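Plindmont Parcel
@plindmontparcel

1/ Budget season. We have until October to decide whether our returns bench gets a robot. I've read the Minja quote four times now and I like it less each time.

2/ The quote covers two arms with hands. It does not cover the scanner stand, the laptop, the bench, the belt, or whoever stands behind the laptop. Ask who pays for that last one. Ask twice.

3/ Presus sells a plain box-opening jig for $2,259. Boring. I can work out the payback on it over lunch, and I can't say that about anything with fingers.

4/ Look at how much ordinary equipment a pair of hands needs before it touches a parcel. Scan pad, column, cables, a carton waiting behind it, a mailer on the belt. Every bit of that is a line on somebody's budget. 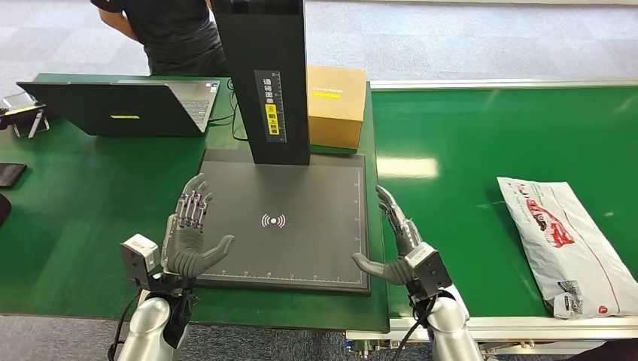
5/ Things I want in writing before anyone signs:
- parcels per hour on OUR mix, soft mailers included
- price of one replacement hand
- who drives out when a cable goes, and how fast

6/ Minja's deck says 500 parcels a shift. Of what? Same-size cartons, label up? Our belt gets crumpled plastic bags with the label wherever it landed.

7/ Clurnora offered a 12 week trial. Fine, but the trial fee is $3,000 and it doesn't come off the purchase price. So that's rent.

8/ I'm penciling in the jig and a second scanner. The hands go on next year's list with a question mark. If you've run a pair on mixed returns for a full season, send me your repair bills. Keep the demo video.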